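Monthly walk-through, Brallirum building, September

Did this one Monday before lunch, so everybody was in and I could pester people as I went.

- [x] Exits clear – front and back both fine. Somebody moved the coat rack, thank you!
- [x] Extinguishers – 19 on the list, 19 found, tags all good.
- [ ] Emergency lights – 2 out, both on the back stairs. I've put in a ticket with Tornano.
- [x] First aid kits – restocked (we were down to the tiny bandages again, who is using these?).
- [ ] Table edges and seams – a few scuffs on the white ones, no splinters that I could feel. Still want to check the feet.
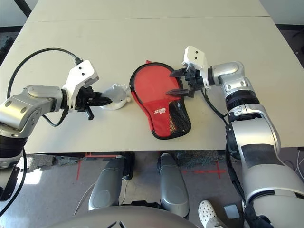
The Ivanov side wrote back that the stair lights were out last month too, and could we please stop closing the ticket before anyone goes up to look. Fair enough, I'll leave it open this time.

- [x] Breaker panel – labels readable, 40 inches clear in front.
- [ ] Eyewash – water ran cloudy, so I'm flushing it again Monday.

Rarkell quoted $1,599 for new stair treads. I'd say yes – the old ones curl up.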